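3 May 2018. Open day, Brorngate visitors

Doors at ten, first group from Umton already in the hall by quarter of. Started on the wrong profile (the March one), ten minutes lost. Re-zeroed both hands, fine after that. Note to self: profile name goes on the whiteboard before anyone comes in.

Ran the Pukeck teleop talk short, then straight to the rod task on the white table. People liked the hand trackers way more than the slides. Everybody asks what the discs are for. Next time say it up front, before the gloves go on. 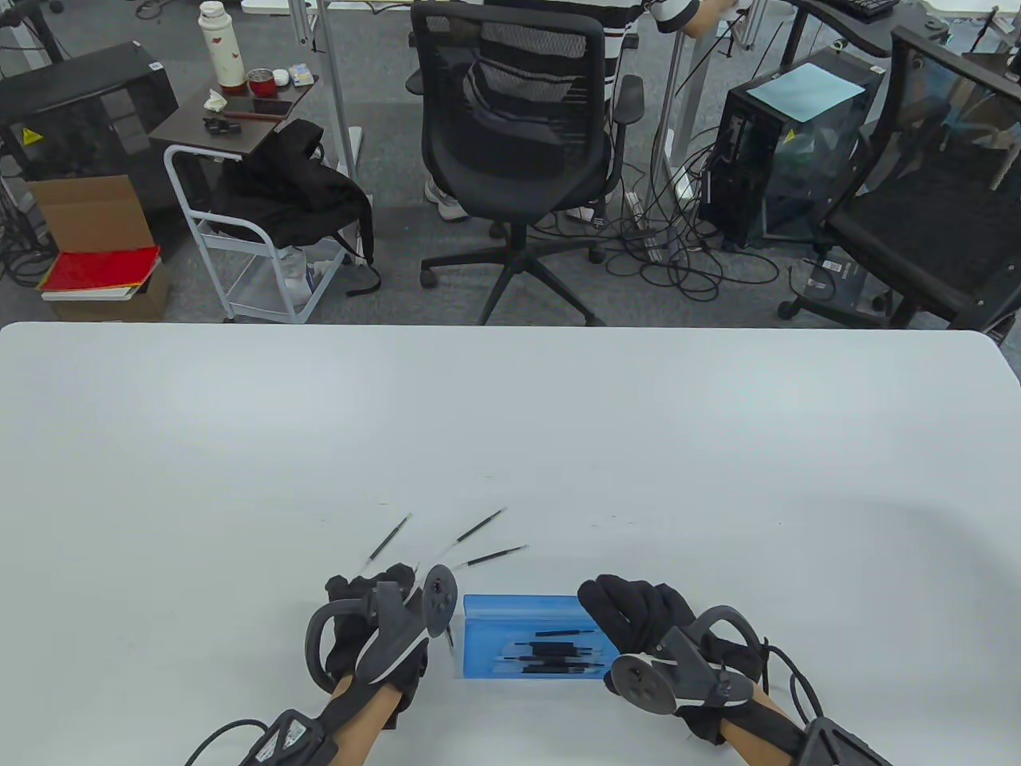

Notebook 3, p. 47

Black rods, blue box between the hands. Three of them in the air over the left hand, too fast to be anything but a blur. Good test for the finger tracking, want to see what the log has for that stretch. Thin and black against black gloves is a bad combination for anyone watching from the back, try painting a few white.

Log: 1,247 samples dropped on the left, 1,029 on the right. Left is worse agian. Swap wrist modules before the Galindo visit and see if it follows the module or the side.

Questions I couldn't answer: how heavy an object before the tracking drifts, and does it work with small hands. Second one came up twice. Look into smaller gloves.

Handouts: printed 600, way too many. Keep the rest for teh next one.

2 comments
3 shares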